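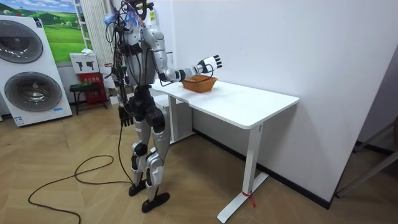
How Long Does a Sourdough Starter Last in the Fridge?
Project report by Vinzenz Prantl
18/08/2018

So my grandmother kept her starter alive for years and swore you could forget it in the fridge all summer and it would come right back. I wanted to know if that was true! My advisor, Elfriede Camenzind, said it was a decent question as long as I wrote everything down (I mostly did).

I mixed one big batch of starter in June with plain white flour and tap water, fed it every morning until it was doubling nicely, and then split it into 16 jars. Half got white flour from then on and half got rye. I called the white one Flokus and the rye one Timura, which made the labels a lot more fun to write. Everything went into the fridge, and I pulled jars out in pairs, one of each, fed them and left them on the counter at 22 degrees Celsius. Then I marked the height with a rubber band and waited.

The early pairs were boring in a good way. Both kinds doubled the same day, smelled like yogurt and made perfectly okay bread. After that the white jars slowed down a lot. They got a gray liquid on top and needed a second feeding, sometimes a third, before they did much of anything. The rye jars kept going! Even the last one doubled after two feedings, though it smelled like nail polish remover first and my roommate asked me to move it.

I also baked a loaf from each pair, using 600 grams of flour every time. The later loaves were more sour and a bit flatter, but I shaped them all by hand and I'm not great at it, so I wouldn't read too much into the height numbers in my table.

One mistake I should mention: I opened the lids to peek during the first few weeks, and I didn't write down when. If I did this over I'd leave them shut and weigh the jars too. I'd also like to try whole wheat. The last Timura jar is still in my fridge and I fed it last night.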